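Flestillow House – June walk-through, ground floor
Checked by Tipene McPhee

1. Front door and hallway
OK. The door swings shut on its own again, thank you to whoever saw to the closer. The mat still curls at one corner, and I've pressed it down twice, so please let's get a new one before somebody's grandmother finds it.

2. Tables and work surfaces
OK. I ran my hand along the edges for splinters and found none, and the seams between the planks feel tight.

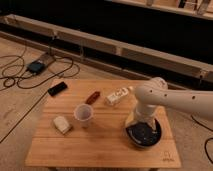
3. Smoke alarms
One of 3 needs a battery. It's the one by the Dunstan Street stairs, and the good ladder is in the back closet.

4. Loose items and drinks
Needs a little care. I do understand how things pile up, but bottles are best kept upright and small things put away at the end of the day – they roll, and then they're underfoot.

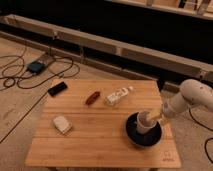
5. First aid box
Restock. We're down to 2 large bandages and the eye wash runs out this month.

6. Back exit
OK. Clear all the way to the gate, lovely to see.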